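Tecnología de recubrimientos - Apuntes de la asignatura
Unidad 6. Desgaste de pinturas sobre chapa de acero y recipientes metálicos
Profesora: Jui-lin Sin
Versión revisada: 11 de julio de 2018

6.1 Alcance

Esta unidad trata la pérdida de recubrimientos orgánicos sobre superficies metálicas sometidas a rozamiento e impacto repetido. Quedan fuera los recubrimientos metálicos (galvanizado, cromado), que se estudian en la unidad siguiente, y la corrosión en ambiente marino.

Se supone conocida la nomenclatura de la unidad anterior: sustrato, imprimación, capa intermedia y capa de acabado. Por espesor se entiende siempre espesor de película seca, expresado en micrómetros.

6.2 Mecanismos

Abrasión. Una partícula o arista dura se desplaza sobre la película y arranca material. La pérdida es gradual y depende de la carga normal, del recorrido acumulado y de la dureza relativa de los dos cuerpos. En una superficie plana horizontal produce rayas cortas de orientación variable y una pérdida progresiva de brillo.

Impacto. La energía se disipa en un área pequeña. Si la película es frágil o la adherencia es baja, se desprende en forma de lasca con borde neto. El desprendimiento puede producirse en la interfaz con el sustrato (fallo adhesivo) o dentro de una de las capas (fallo cohesivo). La distinción se hace con lupa, observando si queda pintura en el fondo de la lasca.

Transferencia. El cuerpo más blando deja material sobre el más duro. La madera pintada, los cauchos y algunos plásticos dejan marcas que se confunden con el desgaste propio. Antes de evaluar una superficie conviene limpiar una zona de control con un paño y disolvente suave: lo que desaparece es depósito, lo que permanece es daño.
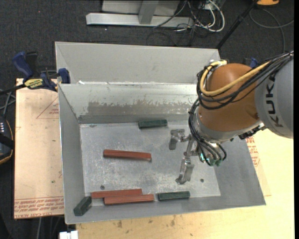

Figura 6.1. Recipiente metálico de paredes inclinadas con piezas de madera: fondo rozado y banda de suciedad en la pared del fondo.

6.3 Influencia de la geometría

La distribución del desgaste en un recipiente rara vez es uniforme. En el fondo predomina el deslizamiento; en las paredes inclinadas se combinan el golpe y el arrastre posterior hacia abajo. La componente normal de la velocidad de impacto sobre una pared es

vn = v · cos(θ)

donde θ es el ángulo entre la trayectoria y la normal a la pared. Para una caída vertical, una pared más tendida recibe una componente normal mayor y una más próxima a la vertical recibe sobre todo rozamiento. Las aristas plegadas son un caso aparte: la pintura líquida se retira de la arista durante el curado y el espesor local resulta inferior al nominal.

6.4 Ensayos

a) Espesor. Medidor de inducción magnética sobre acero y de corrientes de Foucault sobre aluminio. El equipo se ajusta a cero sobre una chapa desnuda del mismo material.

b) Adherencia. Corte enrejado y cinta adhesiva. Se anota la clasificación y el tipo de fallo.

c) Abrasión. Muelas rotatorias con carga fija. La pérdida de masa se determina por pesada antes y después.

En la práctica de junio se ensayó la probeta Cirnar, con acabado Greltora, durante 3909 ciclos. La pérdida de masa fue de 166 mg. El índice de desgaste, referido a mil ciclos, es

I = 1000 · Δm / N = 1000 · 166 / 3909 = 42,5 mg

La probeta Farah, sin capa intermedia, perdió 47 mg más en el mismo número de ciclos. El cálculo de su índice queda como ejercicio. Las dos probetas proceden del lote de Stollham y no son comparables con las del curso anterior, preparadas con otra imprimación.

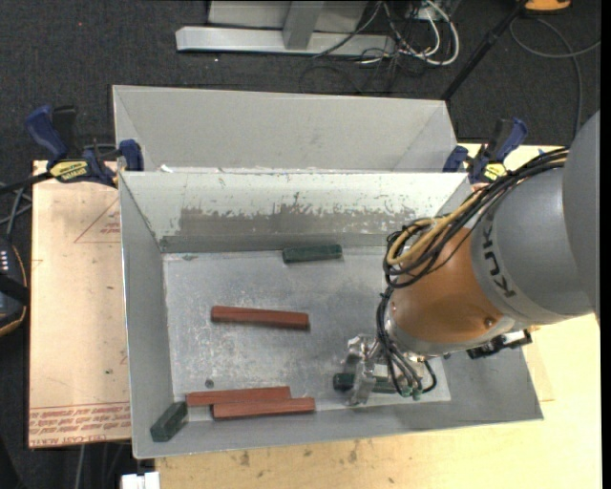 El registro de daños en servicio se hace por paneles y no por pieza completa. A cada panel se le asigna un código, una orientación y una descripción breve del defecto, con su posición relativa. En el recipiente de la figura anterior a este párrafo, la entrada de la pared interior del fondo sería: desconchado de pintura gris, banda central, tono gris parduzco moteado con puntos blancos. El suelo, rozado, se registra en una línea distinta. No se anota la causa en esta fase - la atribución a impacto, abrasión o agente químico exige al menos una medida de espesor en el borde del defecto y otra en zona intacta.

6.5 Criterios de reparación

Si la lasca no alcanza el sustrato, basta lijar el borde hasta eliminar el escalón y aplicar acabado. Si lo alcanza, se desengrasa, se lija hasta metal sano, se aplica imprimación y se respeta el tiempo de repintado de la ficha técnica. El solape sobre pintura intacta debe quedar matizado en todo su ancho.

No se repinta sobre depósitos de transferencia sin eliminar. Tampoco sobre bordes levantados, aunque el defecto sea pequeño.

6.6 Ejercicios

1. Calcular el índice de desgaste de la probeta Farah.

2. Una pared forma 30° con la horizontal y otra 60°. Para una caída vertical con la misma velocidad, obtener la relación entre las componentes normales de impacto.

3. Redactar la ficha de daños del suelo de la figura 6.1 con el formato del apartado 6.4, sin atribución de causa.

Entrega por escrito, con unidades en todos los resultados intermedios.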